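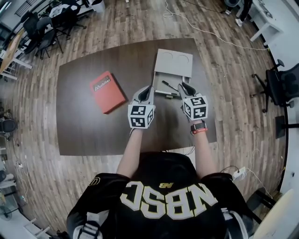
How to Empty and Store a Chest of Drawers Before a Room Is Painted

Residents of Altden House and the Brusier annex are asked to prepare their own bedroom furniture before the decorators arrive. The decorators will move large pieces to the center of the room and cover them, but they will not lift a chest of drawers that is still full. The steps below apply to chests, desks and bedside tables with removable drawers. Built-in closets are covered on a separate page.

Please allow an afternoon for a standard room. Work should be finished by 6 p.m. on the day before your painting slot.

What you will need

Two sturdy boxes with lids for each chest
A roll of painter's tape
A soft pencil
An old bedsheet or blanket
A small bag for keys, knobs and loose screws
A dry cloth and a vacuum cleaner with a brush attachment

Boxes may be collected from the Skernance Road entrance. Flat boxes must be taped along the bottom seam twice before use, as the single-taped ones gave way several times last January.

Step 1. Clear the top surface

Remove lamps, mirrors, books and framed items first. Unplug any lamp at the wall and wind the cord loosely. Mirrors that are screwed to the back of a chest should be left in place and reported to the office, which will send someone with the correct tools. Do not lean a detached mirror against a wall that is to be painted.

Step 2. Empty the drawers from the bottom up

Begin with the lowest drawer. A chest with full lower drawers and open upper ones can tip forward, and the older pieces in the annex are not fixed to the wall. Open one drawer at a time and close it before starting the next.

Keep the contents of each drawer together. Label the box lid with the drawer it came from, counting from the top. Medicines, passports, jewelry and cash should not be boxed. Carry these with you, or ask for a locker at the front desk.

Step 3. Remove the drawers

Pull the drawer out until it stops. Drawers on wooden runners can usually be lifted slightly at the front and drawn free. Drawers on metal runners often have a small lever on each side; in most cases one lever is pressed down and the other lifted while the drawer is pulled forward. If the drawer does not release, stop and check for a stop block behind the front panel. Forcing it will bend the runner, and replacement runners for the older chests are difficult to find.

With the pencil, write the drawer's position on the underside. Drawers that look identical are seldom interchangeable – a difference of the thickness of a coin is enough to make one stick.

Step 4. Clean and protect

Vacuum the inside of the empty chest and the corners of each drawer. Wipe the runners with the dry cloth. Spray polish should be avoided at this stage, because any drift onto the wall will prevent the paint from holding.

Unscrew knobs only if they stick out far enough to catch on the covers. Place them in the small bag with their screws, and tape the bag inside the chest. Tape should not be applied to a varnished or painted front.

Step 5. Stack the drawers

Lay the bedsheet on the floor of the storage room and stack the drawers right side up, largest at the bottom. Stacks should be no more than 4 drawers high. Leave a clear path to the door and to the radiator valve.

Returning the furniture

Walls should be left overnight before anything is pushed back against them. Slide the drawers in from the bottom up, following the pencil marks. A little candle wax rubbed along a wooden runner will help a stiff drawer; metal runners need no treatment.

Damage to furniture, including chips that were present before the move, should be reported to Tanvir Mridha at the Bhattacharjee Wing office before the boxes are unpacked. Empty boxes may be folded and left at the Skernance Road entrance until noon.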